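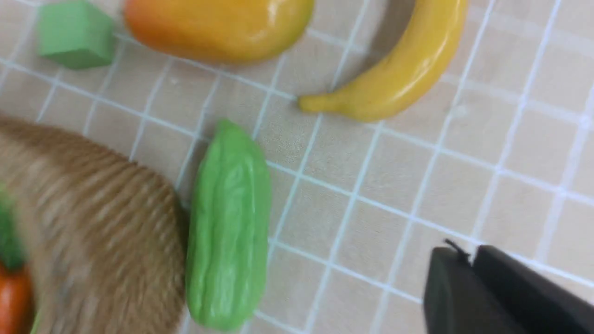 Green block, mango and banana on the squared table surface.

Progress report to the Kerley Fund
Table Activities Project, Trastcombe Day Center
Prepared by Vicente Espinoza, activities lead
Period covered: start of grant through October

Summary

The project pays for a set of table activities for older adults who come to Trastcombe during the day, many of them with memory loss or limited use of their hands. The grant was $2,841. At the end of October we had spent $1,584 of it. The fruit and block table is set up in the Ledesma Room and in regular use. The second table, with cloth and clothing items, is behind schedule. We are asking for no additional money, but we would like to move part of the remaining balance from one line to another, as explained under Spending.

What has been bought and set up

The fruit and block table is the larger part of the project. It has play fruit and vegetables, foam blocks in several colors, a green dish with a gold edge, and woven basketware for holding things before and after an activity. The work surface is marked off in squares. We asked for that in the original proposal and it has been worth having. A person who is told "put the banana next to the block" may not follow, but the same person will often move a thing over one square when it is shown to them first.

We looked for fruit close to life size. Our first order, from Trornura, was returned. The pieces were made for small children and several people at the center would not pick them up. One woman said she was not going to play store. The replacement pieces are glossier than real fruit but the sizes are right, and we have not had the same objection since.

The blocks are foam. They are quiet when dropped, which matters in the Ledesma Room because the next room is used for rest after lunch. They are also easy to grip for people with arthritis. The drawback is that foam marks easily. A few blocks already have fingernail dents, and I expect to replace them before the end of the grant.

How the sessions run

Sessions are held in the morning, usually at 10:30 after coffee, and last as long as people want to stay. We use two people on staff for each session, one seated at the table and one moving around the room. In the proposal I had written that one would be enough. It was not, mainly because people leave the table and come back, and someone has to be free to walk with them.

A session normally begins with the fruit out on the table and the dish empty. People handle the pieces, name them if they like, and fill the dish. There is no correct arrangement. Some people fill it quickly and are done. Others take pieces out again and start over, and one man spends most of the morning getting the banana to sit the way he wants it along the front.

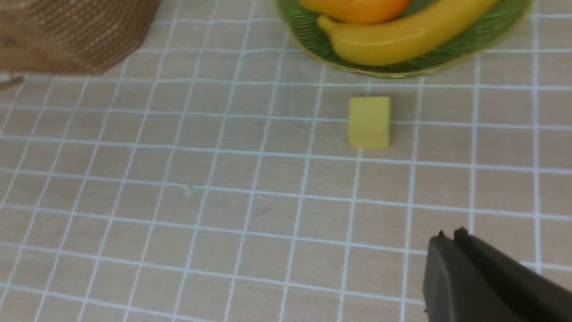

Banana and an orange fruit on the green dish, basket to the left.

The shorter version, with only a few pieces, was not in our plan. We started it after the first weeks, when it was clear that a full table was too much for some people. They would look over everything and then fold their hands. With fewer pieces in front of them they were more likely to reach for one. We now start most people this way and bring out more from the basket if they seem ready for it. The staff member at the table decides.

The blocks are used separately or together with the fruit. Matching a yellow block to a yellow fruit is the most requested activity, if you can call it a request – usually somebody just begins doing it and the others join in. Green is harder, and there has been a good deal of discussion at the table about what goes with it.

Attendance

The proposal set a goal of reaching up to 60 people over the full grant year. We are on course for that. Attendance is recorded on the paper sign-in sheet by the door, and I am aware that it misses people who come in late or who sit down for a few minutes on the way to lunch. I have asked staff to add those names at the end of the session. This is being done more often than it was, but not every time.

The strongest attendance is among people who already came to the center in the morning. We have done less well with people who arrive after lunch. An afternoon session was tried and dropped when the room turned out to be too warm and too bright at that hour. Blinds would fix the second problem. They are not part of this grant and I mention them only to explain the gap.

What we have learned about the materials

Food-shaped items need watching. The play fruit is convincing enough that a person may try to bite it. We removed all the smaller pieces from the set before the first session for this reason, and the pieces still in use are too large to swallow. A staff member is at the table whenever the fruit is out. When the session is over, the fruit goes into a closed cupboard.

Cleaning takes longer than planned. The smooth fruit wipes down easily with the same solution we use on the dining tables. The leaves do not, and neither does anything woven. We brush out the basketware and line it with a washable cloth. The foam blocks are washed by hand and have to dry overnight, so they cannot be used on back-to-back days unless we skip the washing, and we do not skip it.

The dish gets more attention than I expected. People run a finger along the edge and over the ridges. Several have talked about a dish they had at home or one that belonged to a mother or an aunt. We now bring it out first and let it go around the table before anything is put in it. 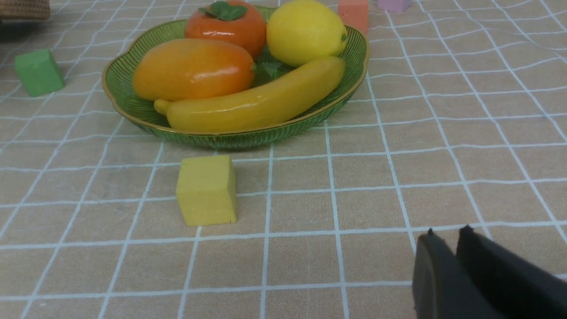 Filled dish with mango, lemon and banana, and foam blocks set out nearby.

Families have started to ask about the table. Two have put together something similar at home with a bowl and a few pieces of imitation fruit. I have written up a one-page sheet on sizes, cleaning and what to leave out, and it is kept at the front desk. It does not recommend any particular store.

Spending

The $1,584 spent to date covers the fruit, the blocks, the dish and basketware, the table surface, storage and cleaning supplies. The returned Trornura order was credited in full except for shipping. Receipts are attached to the financial form.

The rest is set aside for the cloth table and for replacements. We would like to move some of the cloth table money to replacements. Foam wears out faster than I allowed for, and the clothing items can mostly be had through donation. A proposed figure for each line is on the form, and we will not change anything until we have your answer.

Delays

The cloth table was supposed to be ready by now. We have towels, napkins and a box of shirts, but no second table of the right height. Wheelchairs need to fit under it, and the one we were promised from the dining room is too low. I am looking at a used one from a school that is closing its annex. If it falls through we will buy new.

Next steps

Get the second table in place and begin the folding and buttoning sessions.
Replace dented blocks.
Add a few heavier items to the fruit set for people who have trouble feeling light things in the hand.
Keep a short written note after every session, including the ones that do not go well.

Kerley staff are welcome to visit. Mornings are best, and it helps to call ahead so that we can let people know a guest is coming.

Vicente Espinoza
Trastcombe Day Center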